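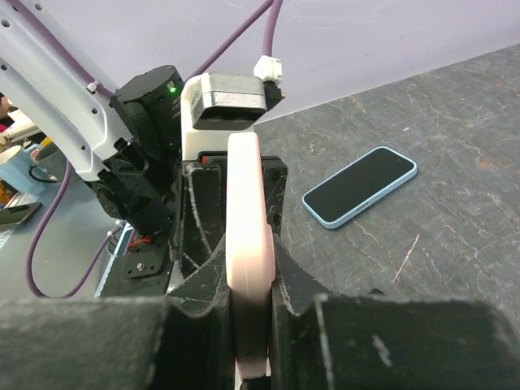 Fluvari Public Comment Timer

Every resident of Tostness is entitled to two minutes at the council lectern. The Fluvari keeps track of them, which used to be the job of a council member with a wristwatch and opinions.

Lights: green, amber for the last 14 seconds, red. The buzzer has five volume settings. Most boards start at the lowest and move up during budget season.
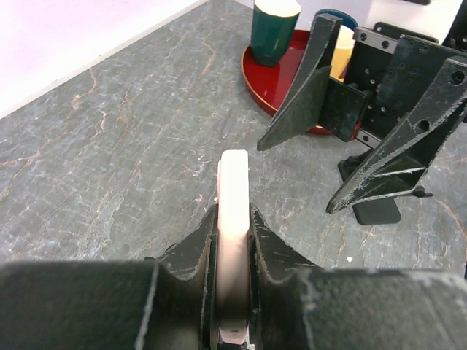

Dark gray counter, stone pattern with orange and white veins

What's in the case
Timer unit
Clerk's remote (pause, reset, add time — the last one locks with a key)
Power cord
Printed speaker rules, which you are welcome to hand out and which will be left on chairs

Runs up to 19 hours on a charge. The December levy hearing did not quite test this.

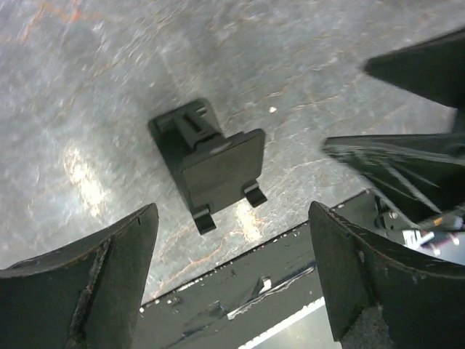
Tostness City Clerk | Meeting Equipment Desk

Free to advisory boards, neighborhood councils and the Nillorik Sewer District. Candidate forums may borrow it if all the candidates agree on the time limit in writing, so allow a while for that.

Collect from the Khasawneh Annex, ground floor. Return it charged, with the remote. Disputes about who got cut off should go to the chair of your meeting, as the desk has no view on the matter.

Page updated 23/10/2022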